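Toy Library Doubles Its Shelves and Moves Into Bigger Rooms in Rornbridge

November 2, 2020

214 shares | 9 comments

Families in Rornbridge can borrow from a much bigger toy library starting this week, and the new rooms on the second floor of the old Dastholm building are a joy to walk into. The shelves now hold 1,271 sets for babies, toddlers and early grade-schoolers – more than twice what fit in the old space behind the bus station.

Despina Chiriac started the library in February with nine boxes from her own attic and a borrowed folding table. She spent the summer sorting donations, and she still lights up when she talks about the plain stuff: blocks, balls, scoops, nesting cups, baskets.

"Kids go straight for the basket," Chiriac said. "You can put the fanciest thing in the world next to it, and they want to fill the basket, dump it out and fill it again. I could watch that all day!"

So the baskets got their own section. The "fill and dump" sets are the library's most borrowed items by a wide margin, and there are now 30 of them ready to go home. Each set is a small basket or tray and a handful of pieces in different shapes and strong, simple colors. Cubes stay put and can be stacked. Balls get away from you, and for a one-year-old that is half the fun (parents chasing them under the couch may feel differently).

Jaqueline Medrano has borrowed the same set three times for her son, who is almost two. He began by dropping every piece in and carrying the whole thing around the apartment. By the second loan he was taking out only the red ones and handing them to the dog.

"Then one morning he said 'boo' for blue and pointed at the right block," Medrano said. "I called my mother. I called my sister. I was so happy I called them both twice."

The new rooms have plenty of space to try things out before checking them out. There is a low carpeted corner for crawlers, a row of tables for older kids and a rocking chair by the window that Khurram Yousafzai rescued from a yard sale and sanded down over several weekends. Yousafzai also built the return shelf, where everything waits to be wiped down and checked for missing parts before it goes back into circulation.

Cleaning has been a big part of the planning this year. Returned toys sit out for several days, hard pieces are washed in warm soapy water, and baskets are brushed and aired. Pickup is by appointment, with one family in the room at a time. Masks are required for adults and for children old enough to wear them.

Borrowing is free for Rornbridge residents. Families may take home up to four sets for three weeks and renew once if no one else is waiting. A lost block is no cause for panic – the library keeps a drawer of spares, and Chiriac says most strays turn up in a shoe sooner or later.

A $2,000 grant from the Rukura Fund paid for the shelving and for new labels in English, Spanish and Vietnamese. Yến Đinh wrote the Vietnamese labels and put together a one-page sheet of play ideas that goes home with every basket set. One idea is to name the color out loud each time a piece goes in. Another is to line everything up outside the basket first, with room between the pieces, and let the child choose what goes in next.

Nam-gil Cha, who runs the Ji bakery downstairs, is thrilled with his new neighbors. He has offered a free roll to every child who comes in for a first loan, and he has already donated a wooden train set that his own daughters outgrew.

To set up a pickup time, call the library or stop by the bakery and ask for a sign-up card. Donations of clean, complete toys are welcome on the return shelf during open hours.
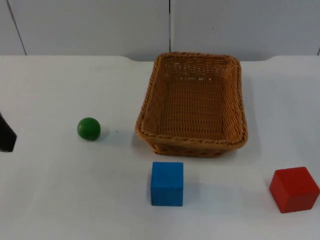 More Local News

Winter coat swap to open next door to the toy library. Coats in children's sizes are needed most.

Contact the newsroom | © 2020 Rornbridge community news | Back to top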